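Forum index > Simulation and software > Paid packages

Thread: Avcombe home-scene package, worth the 699?

mlathe_04
Looking for opinions from people who have run the Avcombe package past the trial. The listing is 699 for a single seat: a dual-arm robot model, furnished rooms, a wrist view and a task recorder. I have the trial on a workstation with a Baner dual-arm profile loaded. Load time is acceptable and the joint limits match my config file. My concern is the quality of the rooms. Head view from my second session:
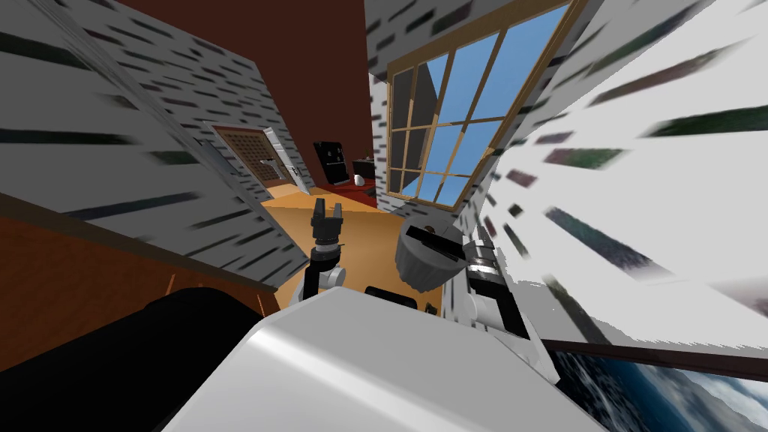
Page 1 of 3

The wall textures are stretched. The dash marks smear into long strokes on the window side, and the same thing shows up in the other rooms I opened. The door and the wood floor hold up better. For policy training I need to know whether this is a texture mapping fault or a setting I missed.

Po-yen Yen
Check the texture scale in the room config first. It defaults to stretch. Setting it to tile fixed the walls in two of my rooms and did nothing in a third. I reported the third in June and got a ticket number back.

For grasp work I would not weigh the walls heavily. Collision geometry is stored separately from the visual mesh, and that part is decent. I ran 3,428 grasp attempts on the stock object set and 1,674 were logged as successful with default friction. Raising finger pad friction to match my bench hardware brought it to 2,128 on the same seeds.

calder_rig
I disagree about the walls. If you train on head camera input, the background is in every observation. A policy can learn to use a smeared wall as a landmark, and your real wall will not have one. Randomize the textures or mask them. The Tsao package is plainer, but its mapping is consistent.

Po-yen Yen
The Tsao package also has no wrist view, and for this job I would take the wrist view over clean walls.

mlathe_04
Tile mode helped here as well. Next issue is the wrist view. Jaws open, black cylinder between the fingers, no contact yet. Surface detail on the cylinder is good enough, down to the seam line near the top. The dark object to the right of it merges into it, and the lower edge of the gray surface on that side is sawtoothed.
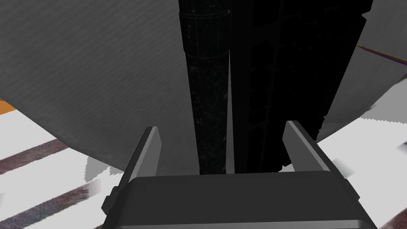 calder_rig says the sawtooth is aliasing and goes away with supersampling at 2x, at the cost of frame rate. The merging is a separate problem. Two black materials with no fill light will give any segmentation model trouble. Add a low ambient term in the lighting file and compare the masks before you spend anything.

mlathe_04
Did the ambient term change your depth output?

calder_rig
No. Depth is computed from geometry. Only RGB changes.

tern_fixture
Has anyone exported from this to Calex format? The listing says supported. My export drops the gripper width channel and keeps everything else.

Po-yen Yen
Known problem. Export joint positions and compute the width from the finger joints. Their support desk sent me a script that does it, and it is in the downloads section under tools. It assumes symmetric fingers.

mlathe_04
I will run the same seeds with ambient on and 2x sampling, then post frame rates. The trial has nine days left. If the third-room texture bug is still open by then I will probably ask for a longer trial before paying.

Reply | Watch this thread | Next page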